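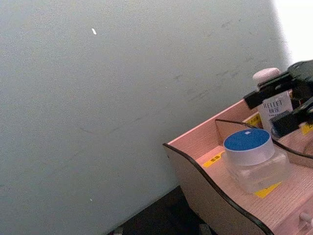
Figure 7.1 A desk organiser in pink wood, with a glass jar in the front compartment.

Chapter 7
A Place for Everything? The Trouble with Organisers

Every few years somebody rediscovers the idea that an untidy desk can be cured by buying something to put on it. The cure used to be a wire tray. Then it was a set of stacking boxes, then a carousel for pens, and lately it has been the small divided unit with a drawer at the bottom and a curved front, sold in soft colours to people who work at home. The catalogues say that such a thing "gives you back your desk". This chapter asks whether it does, and what evidence anybody has for saying so.

We should admit at the start that the evidence is thin. Most of what is written on storage for small workspaces comes from firms that sell storage. The rest comes from people who have just tidied up, and who are in a good mood. Neither group is lying, as far as we can tell, but neither is well placed to notice what happens by the following month.

Take the organiser in Figure 7.1. It has a front compartment and a section behind it, with a curved divider between the two. The front panel is wavy along the top and trimmed in black. A small round knob sticks out at the corner, probably the pull of a drawer. Somebody has thought about how it looks. The question for a student of household work is a duller one: what is meant to go in each part, and who decided?

7.1 What a compartment claims

A compartment is a kind of statement. It says that there is a class of thing this size, that you own some of it, and that you will want it from this side. When the statement is true the compartment works and you stop noticing it. When it is false you get the familiar result, a space that holds whatever was in your hand when the telephone rang.

Designers tend to answer that compartments are general purpose. We are doubtful. A squat jar with a lid will stand happily in a front compartment, and so will a roll of tape. Pencils will lie across it at a slant and be in the way of both. A curved divider makes matters harder again, as almost nothing kept on a desk is curved along its length. Curves are chosen in the showroom, by eye, with the unit empty.

In May, Elsa Laaksonen visited 33 home desks for a short study of this problem. All of them had at least one bought organiser. She asked each owner to name the contents of every compartment without looking, and then the two of them looked together. Owners did well with drawers they opened daily and badly with everything else. One man was sure that his rear section held stamps. It held three dead batteries and the instructions for a kettle.

Laaksonen's study is small, and she chose desks whose owners were willing to be visited, so we would not lean on it heavily. It does raise a point that the sales literature leaves out. An organiser hides things as well as holding them, and the section behind a divider hides them best.

7.2 The before-and-after problem

The usual proof offered for an organiser is a pair of photographs. The first shows a heap. The second shows the same desk with the product on it and the heap gone. Readers are invited to credit the product.

Try the following before you accept that. Clear a desk completely, throw out what is broken, return the cups to the kitchen, and put back only what you used this week. Take your second photograph at this stage, with no organiser at all. The improvement will be large. Whatever the product adds must be measured from there, and we have yet to see a catalogue do it.

Trallar, which makes desk units, once claimed that its customers saved 406 minutes a year in looking for things. We wrote to ask how the figure was reached and were sent a brochure. Jitex, a rival, claims nothing so exact, and we think rather better of it for that. Teresa Cunha, whose work on kitchen drawers appears in Chapter 4, has listed 3,879 separate items from ordinary homes, and she found that nearly all of the searching was for things that had no settled place. It was seldom for things whose place was untidy. A jar that always lives in the front compartment is easily found, even when the compartment is a mess.

If she is right, the habit does most of the work and the box does a little. You may still want the box. It keeps small things from rolling off the edge, and some people put things away more readily when the place is pleasant to look at — a reason we used to laugh at and now take more seriously.

7.3 How this chapter is arranged

The next section deals with sorting by use and sorting by kind, two methods often confused. After that we turn to lids, labels and drawers, and to the awkward matter of things shared between two people. The chapter closes with the Paiva and Levatano desks, which were set up in the same way and had become quite different by the second visit.

Before reading on, write down what is in the container nearest to you. Keep the list. You will need it for Exercise 3.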